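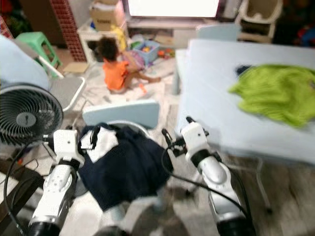
叠衣台应当独立设置，不与餐桌、书桌或儿童活动桌合用

家庭衣物整理的讨论多半集中在叠法上：三折还是四折，卷放还是立放，袜子是否成对翻口。笔者做了多年住宅收纳方案，越来越倾向于认为叠法对结果的影响被高估，台面的影响被低估。同一个人、同一批衣物、同一种叠法，换一张台面，成品的边线误差和单件耗时都会有可以察觉的变化。本文的主张是：有条件的家庭应当为叠衣单独留出一块台面，条件不足的家庭至少应当规定合用台面的清空时段，并按工位的标准去选高度、面材和照明。

一、台面高度

目前多数家庭在三个位置叠衣：床、沙发、餐桌。床面和沙发坐面的问题是软，衣物下方没有反力，手掌抹平时布料随垫面下陷，折线压不实。餐桌足够硬，但高度是按坐姿进餐定的，站立操作需要弯腰。短时间弯腰没有大碍，一次处理全家衣物时，腰背的负担就会积累，后半段的成品质量通常明显低于前半段。

合适的高度应以操作者站立、上臂自然下垂、前臂接近水平时的肘高为基准，台面略低于肘高。低多少取决于衣物厚度：以T恤和内衣为主的可以少降一些，以毛衣、卫衣、浴巾为主的应多降一些，因为叠放后的料堆会把手的工作面抬高。家里由两个人轮流叠衣而身高差较大的，按较高的一方定高度，较矮的一方加一块防滑脚踏板。反过来做就没有补救办法，台面太低无法靠脚踏板解决。

儿童桌在这一点上最不合适。有幼儿的家庭往往在客厅放一张小桌，大人顺手把收下来的衣服堆在上面，边看孩子边叠。看护上的便利是真实的，代价是操作者要么深弯腰，要么坐在过矮的椅子上，双膝顶住桌沿。坐姿叠小件可以接受，叠长裤和床品就很勉强。

二、台面尺寸与分区

台面尺寸不应按“越大越好”处理。过大的台面会诱使人把整筐衣物一次倒上去，待叠区侵占操作区，操作区又侵占成品区，最后人是在一堆布料的顶上叠衣服。笔者的做法是把台面分成三段：一侧放待叠件，中间为操作区，另一侧放成品。操作区的宽度以家中最宽的上衣两袖展开后向内折一道为准，进深以该上衣的衣长为准。待叠区只允许放少量衣物，其余留在筐里，筐放在待叠区一侧的地面或矮凳上。

Hidayah Chin不同意这个分区。她在Nolel负责小户型改造，认为三段式在小户型里放不下，主张取消成品区，叠完一件直接放入身旁的抽屉或分格箱。她的方案在动线短的前提下成立，即衣柜与叠衣台处于同一房间且伸手可及。若衣柜在另一个房间，取消成品区意味着每叠一件就要走动一次，或者在椅面、椅背上临时搭放。椅背搭放是家庭整理中最常见的失控起点：衣物一旦上了椅背，肩部会出现压痕，和未洗的外套混在一起后又需要重新分拣。叠衣台周围的椅子应当推入桌下，或者干脆撤走。

三、面材

面材看三项：摩擦、颜色、清洁。

摩擦过低，布料在折叠时整体滑移，需要另一只手压住；摩擦过高，抹平时布料起皱，针织物尤其明显。高光烤漆面和玻璃面属于前者，粗纹桌布属于后者。哑光的平整硬面较为适中。已有的台面过滑时，可以铺一层薄而密的平纹棉布，四角固定，不必更换桌子。

颜色常被当作装饰问题，其实关系到检查。叠衣是洗涤之后唯一一次逐件近距离观察布面的机会，残留的污渍、脱线、起球、纸屑都应在这一步发现。深藏青、黑色衣物在浅色台面上轮廓清楚，脱线容易看见；白色衣物在纯白台面上则几乎没有边界，领口的黄渍也容易漏掉。单一台面要兼顾两者，浅灰或浅蓝比纯白好。饱和度高的台面不建议使用，它会影响对浅色布料色差的判断，分不清是台面反光还是真的染色。

清洁方面，合用台面的缺陷最为突出。餐桌上的油膜肉眼不易察觉，浅色棉布一抹即带走。儿童桌上常有蜡笔、胶水和食物残渣。刚洗净的衣物接触这样的台面，等于把洗涤的最后一段工作作废。

四、照明

叠衣台应靠近光源，但不宜正对强光。操作者面向明亮的窗或屏幕时，眼睛按亮背景调节，手下的深色布料就成了一片没有层次的暗块，接缝和折线都难以对齐。较好的布置是光从侧前方斜入，布面的皱褶会产生浅阴影，抹平与否一目了然。夜间操作时，吸顶灯往往在操作者身后，自身的影子正好落在操作区，应加一盏侧面的灯。

深色衣物对照明的要求高于浅色衣物。笔者建议把深色件安排在白天处理，浅色件和毛巾留到晚上。这个安排不增加工作量，只改变次序。

五、展开动作

折叠之前有一个经常被省略的步骤：双手提起衣物两侧，使其自然垂落，靠自重消除一部分折皱，同时找出领口、肩缝和下摆的朝向。省略这一步直接摊在台面上整理，要用手掌反复推抹，耗时更长，针织衣物还可能被推变形。

提持点应在肩缝或侧缝附近的结构较强处，避免捏在领口罗纹上。衣物有拼色领或异色拼片时，拼片是很好的定向标记，先找到它，正反和上下就都确定了。提持时下摆不应拖地，这又回到台面高度和站位的问题：操作者与台面之间要留出让衣物垂落的空间，或者在台面上方提起后直接放下。后一种更省动作，前提是操作区确实空着。

Marlina Lumenta曾在Santoso的洗衣房做过流程整理，她的记录中有一组数据可供参考。同一名操作者处理14件混合衣物，第一轮在堆满待叠件的台面上进行，第二轮只在台面上保留3件、其余留在筐中。第二轮总耗时少了6分钟，返工由多件降为零。样本很小，也没有排除熟练度的影响，不足以作为定论，但与笔者在住户家中观察到的方向一致。

六、与儿童活动区的关系

反对独立叠衣台的意见中，最有分量的一条来自有幼儿的家庭：叠衣必须与看护同时进行，单独的家务间没有意义。笔者接受前半句，不接受后半句。独立台面不等于独立房间。在起居室里划出一块台面，使操作者抬头即可看到孩子玩耍的地面，同样满足要求。

需要控制的是几个细节。台面与玩具区之间留出通行宽度，地面不放衣物筐以外的东西。玩具集中收在一只敞口筐内，放在远离叠衣台的一侧，孩子会以筐为中心活动，玩具散落的范围随之固定。细腿桌要检查稳定性，桌腿外侧不应有可供攀爬的横档。台面上垂下的袖子和裤腿对幼儿是天然的拉手，成品和待叠件都应退到桌沿以内。剪线头的小剪刀、除球器不放在台面上，用完立即入抽屉。

矮柜和层架的顶面也要纳入管理。纸箱、书报一旦占据了这些顶面，叠好的衣物就失去了过渡位置，只能继续停留在叠衣台上，台面很快变成储物面。叠衣台失效，绝大多数是从“先放一放”开始的。

七、关于成品家具

市面上的折叠式家务台价格差异很大，笔者对Protent和Rordale各试用过一段时间的样品。Protent高度可调，共13档，档位过密，实际使用中调定之后就不再改动，多出的档位反而带来锁止件的松动。Rordale高度固定，台面较硬，抹平手感好，缺点是收起后厚度偏大，窄柜放不进去。二者都不构成必要开支。一块平整的板加两组高度合适的柜体，足以达到同样的效果。

预算有限时，投入的先后应为：先解决高度，再解决清空，然后是照明，最后才是面材。高度不合适而面材讲究的台面，使用频率通常很低。

八、合用台面的最低要求

面积确实不足、只能合用的家庭，可执行以下规定：叠衣前台面全部清空并湿擦、干擦各一次；每次只处理一筐，中途不插入其他用途；叠完立即归柜，台面不过夜；零散小件如袜子、手帕，无论是否成对，一律随当批带走，不在桌角留存。最后一条看似琐碎，执行率却最低。滞留在桌角的单件会在下一次用餐时被推到椅子上，再下一次被塞进不属于它的抽屉，几周后主人会认定它已经丢失并重新购买。

笔者对合用方案能否长期维持持保留态度。规定依赖全家人的配合，独立台面只依赖它自身的位置。如果家中恰好有一段闲置的窗下空间，或者一张已经没有人坐着使用的桌子，建议先量肘高，再决定是否留给衣物。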